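July 25, 2021

Day whatever of the great gripper bake-off. I have stopped numbering them because the numbers were starting to sound like a sentence being served.

Violeta wants a recommendation by the end of the month, two pages, with a table. I have the table. It has four columns and most of the cells say "see note," and the notes are in this diary, so I suppose I had better write them down properly.

The candidates are still the Geritz, the Haslinger and our own hand-held thing, which was called the Neltis back in March when we had a logo for it and is now called the gray one. The Geritz is the only one with a proper manual. I have read all of it. It has a chapter on storage and two paragraphs on grip force, which tells you where their heart is. It closes beautifully, makes a little dental noise at the end of its travel, and then holds whatever you gave it as if it had been insulted. Good on rigid things. On anything soft it leaves an opinion.

The Haslinger is gentler and slower and wants its controller rebooted after every long session. Wenceslao says this is a cable problem. Wenceslao has said everything is a cable problem since I met him, and I keep a private tally in which he is ahead, so I swapped the cable. Still reboots. I have not told him yet. I am saving it.

So this morning went to the gray one. I did 373 grasps with it last week and today I wanted to get to 400 before lunch, on the theory that a round number would make me feel I had finished something. The plan was simple: same pick, same place, change only the finger pad. The old pad was smooth and anything slick skated off it. The new one has the holes all over it, and Wenceslao is very proud of the holes. He sent me a drawing of the holes. I will say they help. The bottle slipped far less than it did with the smooth pad, and the slips that did happen were mostly me coming in too high with a tired wrist.

That is the thing with a hand-held tool, and it has to go in the report somehow – the arm doing the work is mine. The Geritz on its mount doesn't get bored. By the third set I was swinging the gray one in at whatever angle let me keep my elbow on my ribs, and then squinting at the tracking plots wondering why the approach had drifted. It drifted because I am middle-aged. I have put "operator fatigue" in the notes column.

Tracking was fine otherwise. The marker cube stayed put, which it did not do on the previous bracket, where it had a habit of turning slowly during a run like somebody trying to overhear the next table. I lost tracking a couple of times, both when I turned my back on the camera like a fool. I moved the second camera a bit to the left and that was the end of it. Cable routing is better too, though I'd still like it to stop brushing my sleeve.

Kept one still from the session for Violeta's two pages, if she lets me have a picture.
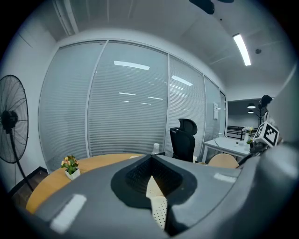
The gray one with the new pad, round table, bottle at the back.

Weight is the other complaint. I can't call it heavy, exactly. It's the sort of thing you'd happily pick up in a shop and then regret by the parking lot. Wenceslao thinks he can hollow out the housing and lose a fair amount without the thing flexing. I asked how much, and he said "enough," and went to get a coffee. In Wekville they'd have given me a number, and the number would have been wrong, so I can't say I miss the old job on that account.

Reached 400 at ten past one. Lunch was late and felt like nothing in particular.

Afternoon: cleaned up the logs, found that 6 of the runs had been saved under yesterday's pad, renamed them, found I had renamed one of the wrong ones, put it back. Exported everything. The file for the Haslinger is nearly 800 lines and a good share of it is the controller announcing that it has started.

Where I am leaning, for the record, before Violeta asks and I pretend to be neutral: the Geritz for the fixed station, because it's the only one I'd leave running while I ate a sandwich in another room. The gray one for anything where a person has to show the motion first. The Haslinger back in its box, with the spare cable, and a note.

Still to do: repeat the last set with the smooth pad so the comparison is fair, ask about the thicker sleeve for the handle, tell Wenceslao about the cable. Maybe tomorrow. He was in a good mood when he left.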